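Two Arms, One Invoice: Attila Orbán on Renting Out the Lukine

April 23, 2021 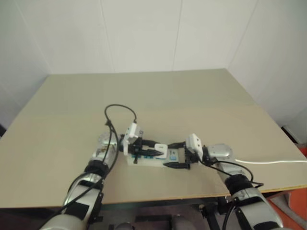
Attila Orbán would like it known that he did not name the Lukine. "I wanted a number," he says. "Numbers don't get you asked at dinner what they mean."

His company, Jakon, rents the two-armed bench kit by the month to shops that assemble small plastic fixtures and are tired of doing it. You get both arms, the grippers, the software and 4 days of Orbán or his colleague Apinya Thongdee standing in your workspace drinking your coffee. The coffee is in the contract. I checked.

What you supply is a table. "People send me floor plans," Orbán says. "I ask how high the table is and they go quiet."

The sales pitch is that one gripper steadies a part while the other does something useful to it. I asked how often both just hold on. He took the question better than I expected. "Early on, a lot. Holding a thing level from both ends is most of the job. Customers want to see it screw something in. I want to see it not bend the base."

Thongdee, who writes the setup routine, is blunter about thin parts. "If it flexes, budget another afternoon. If it's shiny and it flexes, call me before you sign."

Damilola Wike has had a kit at her shop in Waltholm since August. Her order was for 1000 fixtures, and she kept a tally of the ones she had to redo by hand: 31. "I've had nephews do worse," she says. Her complaint is the cables, which she has rerouted twice and now regards as a hobby. Orbán says a tidier harness is coming. Wike says he said that in the fall.

The manual runs to 198 pages. Orbán recommends the first nine. Asked who the rest are for, he thinks about it for a while.

"Oluwaseun Garba," he says. "He wrote them."

Rentals start at one month, and the second month is cheaper. Buying the kit outright is possible, though Orbán spent several minutes trying to talk me out of it.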